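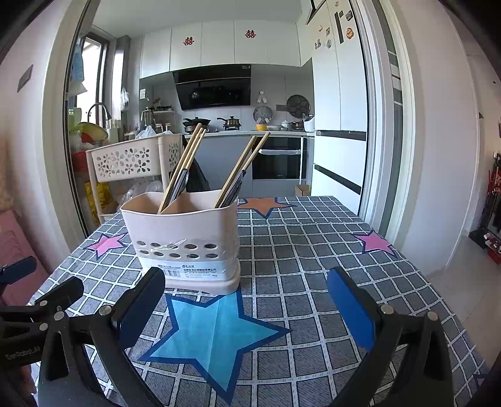
## 1/6 Moving to a smaller flat, week one

Dear all, many of you asked how the move to Zavard is going. I will write it in small posts, because I am typing between boxes.

The new kitchen has two drawers and one of them does not open fully. So the forks and spoons will stand upright on the table. I grew up with this and I like it.

## 2/6

The rent is lower than in Magsi, but the deposit was bigger than I expected. I paid 2575 in total with the key fee. Please read your contract twice before you sign. I read mine once, and I found the key fee on the second page only when I was already at the office.
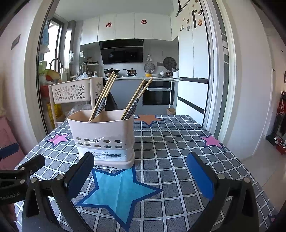

The woman at the office was kind and let me pay the key fee one week later. I am still grateful for it.

## 3/6

Bus number 152 goes from my corner to the centre. On the timetable it comes every 10 minutes. In the evening I have waited much longer – with two bags of shopping this is not pleasant. If somebody knows a better line from Oketti market, please write to me.

## 4/6

About unpacking: I began with the books, and this was my mistake. The first night I could read anything I wanted, but I could not find a towel. Next time I will pack one bag with a towel, soap, tea and a charger, and I will carry it myself.

## 5/6

The bedroom is the quietest room. The window looks to the yard and in the morning I hear only pigeons. I have not bought curtains yet. The ones I saw in Caveck were nice but too short for this window.

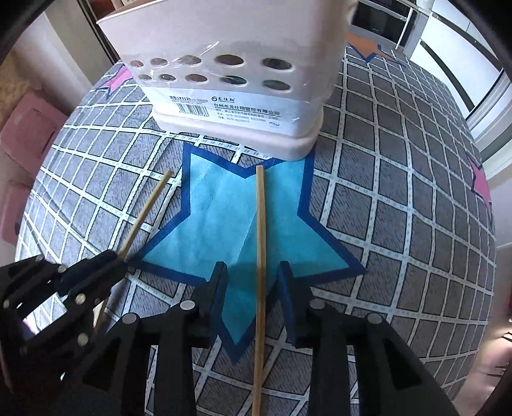 *Stars on the bedsheet, 3 October 2018*

## 6/6

The heating will be switched on in November, so until then I sleep in socks. Thank you for all the kind messages. I still owe answers to several of you, and I will write when the internet is connected.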